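Textile Care and Storage
Unit 4: Knits, relaxation and shape

4.1 Relaxation shrinkage
Knit loops are stretched during production and return to a shorter, wider form when washed. Striped knits show the change clearly, as the bands stop running parallel to the hem.
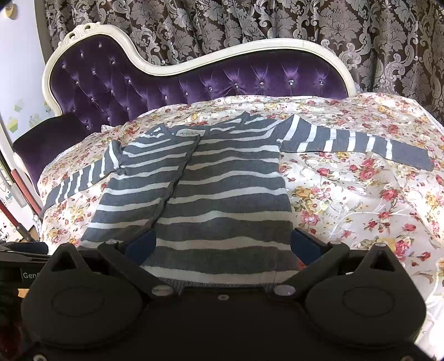
The Hotham method marks a 50 cm square on the fabric before washing. Measure along the wales and the courses separately. Record both as a percentage of the original length.

4.2 Drying flat
Hanging loads the shoulder seams. Lay the garment out at full width, close the placket and align the side seams before measuring.

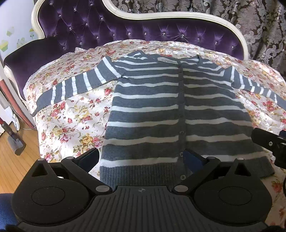
4.3 Reading for next unit
Ayele handout, sections 2 and 3. Bring the shrinkage table for the 80 percent wool sample.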